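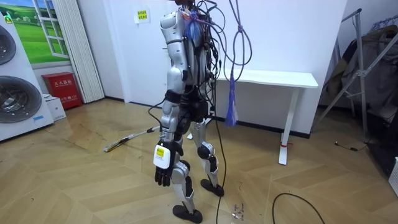 Herringbone has been coming back for as long as I have been writing about floors, and at some point we should admit it lives with us. It used to belong to hotel lobbies and the apartments of people who owned a piano they didn't play. Now it turns up in dental offices. The current recipe hardly varies from one address to the next: pale wood, a plain white wall, and a dark baseboard drawn along the bottom of it like eyeliner. A white table with slim legs goes against the back, where it can't interrupt.

I live with the stuff myself, 236 square feet of it, in a room that took eight weeks longer than the estimate. The estimate was written on the back of a paint card, which I took for charm.

"People fall in love with it from the doorway," says Padmavathi Thampi, who has laid floors under the name Brirby for most of her working life. "Then they walk in and look down the wall." Walls are where herringbone settles its scores. A straight plank will politely follow a crooked room. A zigzag gets halfway across and begins to point out that your house was built by someone in a hurry. Thampi starts from a center line snapped in chalk and lets the edges take whatever comes, and she would like customers to stop asking her to start from the fireplace. The fireplace, in her experience, is never in the middle of anything.

The first row took her an entire morning. I brought coffee twice and was asked, the second time, to stand somewhere else.

The direction of the points is the subject couples fight about. Run them away from the door and the room seems to stretch. Run them across and it seems to widen, or so the Odero catalog claims, over a spread of rooms that were plenty wide to begin with. Denise Heywood and her husband taped both layouts onto their subfloor in May and lived with the tape until September. They went with lengthwise. He still refers to it as her floor.

Then there is the baseboard. For years the only respectable answer was white, on the theory that trim should behave like good staff and go unnoticed. Ikhsan Lau, a decorator with a low tolerance for theories, paints his almost black. A dark line gives the eye a place to stop, he told me, and it also hides what the vacuum does. He said the second part more quietly. I tried it along one wall and then had to do the other three, and now the doors look wrong.

Pale wood has its own fan club and its own complaints department. It makes a north-facing room look as if somebody had opened a curtain. It will also display a single black sock from across the street. Consolacion Pangilinan, who put in a light oak herringbone when her youngest left for college, says she hadn't known how much hair one dog could produce, and that on the old brown carpet she'd thought of him as a short-haired breed.

The furniture question remains. All those angles underfoot are busy enough, and anything with a pattern on top of them starts an argument. So the legs get thinner and the tops get plainer, and we arrive at the white table. I resisted it through three visits to the Stesteo showroom and a flirtation with a Purba sideboard whose carved feet, once home, looked like a lion that had wandered onto a crossword. The sideboard went to my sister. The table came flat in a box, and I'm writing on it.

Thampi stopped by last month to look at a block near the radiator that had started to click. She knelt, pressed it, listened, and told me it would quit when the heat came on. I asked what I should do if it didn't. She suggested a rug.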